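Chapter 4: Lending the Robot Your Hands
October 2021
By Malathi Gounder

Before a robot can learn a chore, somebody has to do that chore for it, slowly and kindly, the way you might teach a small cousin to set the table. 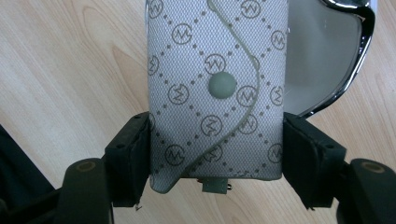
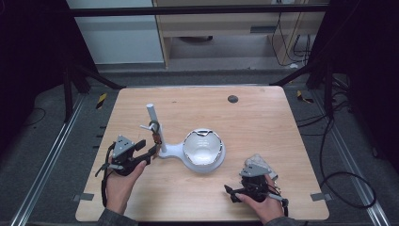 Figure 4.1. Showing a task with hand-held grippers: a gray pouch between the fingers (first), and both grippers at the table (second).

In this chapter we'll stay with the hand-held way of teaching - remote control waits for the next one - and you'll plan a set of 200 demonstrations of your own. Don't worry if your first tries feel clumsy, mine certainly did!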